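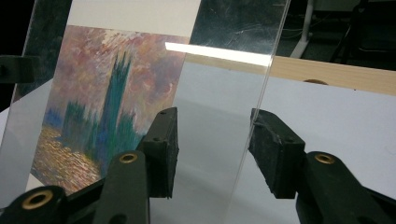 News Prints Framing Visit Contact

News > Press > 2019 > Trosthorpe

PRESS RELEASE
For immediate use, 10 Jun 2019

Trosthorpe framing workshop opens its doors for re-glazing month

Old glass out, clean glass in. Prints welcome, any size that fits through the door.

Rallwood, the picture framing workshop in Trosthorpe, is starting a month of low-cost re-glazing for anyone with a print, poster or painting sitting behind tired glass. Bring it in framed, half framed or in bits. Bookings open now.

The offer is called Rakena and it covers the glass, the mount card if yours has gone brown, and new backing tape. Frames are repaired where they can be. Gilded frames by arrangement, please ring first.

Why now? Scratches mostly. Last November the workshop ran a single open day and 107 frames came through. Nearly all of them had the same trouble, glass that had been wiped for years with a dry cloth and had gone cloudy with fine marks. You stop noticing it. Then the sheet comes off and the colours underneath are twice as strong.

"People bring in a print and say it's faded," said Kane Tautahi, who runs the workshop. "Sometimes it has. A lot of the time it's the glass. We lift the sheet away and hold it up next to the print so they can see for themselves, all the smudges and scratches, and then they go a bit quiet."

Impressionist reproductions are the ones that gain most, he says. Misty skies, pinks and mauves, water done in little dabs of gold and orange. Put a dull sheet over that and it goes to porridge. Dark prints are another matter, they show every fingerprint, so the workshop suggests low-reflection glass for those. It costs more. Samples of both on the counter.

What happens on the day

Frames are opened on the long bench by the window. Pins out, backing off, print lifted clear and laid flat with its card. The old sheet is stood upright against the light and checked both sides. If it is only dirty it gets washed and goes back in and you pay for the washing, nothing else. If it's scratched it is set aside and a new one cut while you wait, or by the end of the week if the queue is long. Saturdays the queue is long.

Edges are smoothed before anything goes back together. Old picture glass is often left raw at the edge and it bites, so please don't take frames apart at home to save us time. Really. Wrap the whole thing in a towel and bring it as it is.

Scratched sheets don't go in the skip. Large ones are cut down for smaller frames, using the clear part and loosing the marked corner. The workshop has 336 small sheets saved this way and will sell them at the counter, cheapest first. Anything too far gone goes to Trarnska, the glass recycler, who collect from the yard.

Hnat Kravchuk looks after the cutting. "A big sheet with one bad corner is still mostly a good sheet," he said. "I got four postcard frames out of one last week, and a bit over. My advice for cleaning at home is a soft damp cloth, put the spray on the cloth and never on the glass. It runs down inside and gets the mount. I see that stain every day."

Mounted prints for sale

Alongside the re-glazing there will be a table of unframed reproductions on white card, mainly river and harbour views plus some gardens. Ready to go behind glass. Choose a print and a saved sheet together and the frame is half price. Stocks are what they are, no reorders untill autumn.

Prices and booking

Re-glazing a standard frame is £48 including new mount card. Wash and refit is less, ask at the counter. Small frames priced on sight. The workshop has put £3,000 towards the month to keep the charges down, and when that's used up normal prices come back. So sooner is better.

Booking by phone or in person. Walk-ins taken if there's room on the bench. Closed Mondays as usual. Parking in the yard behind, mind the step at the back door, ramp at the front.

Please note convex glass and stained glass can't be done here. Mirrors neither.

For the press

Kane Tautahi and Hnat Kravchuk are both free for interviews most mornings before opening. Reporters are welcome to watch a frame being opened and re-glazed start to finish, allow an hour. Bring your own print if you like. Closed shoes please, on account of the glass.

Contact: the press desk at Rallwood, Trosthorpe. Ring the workshop number and ask for Kane.

ENDS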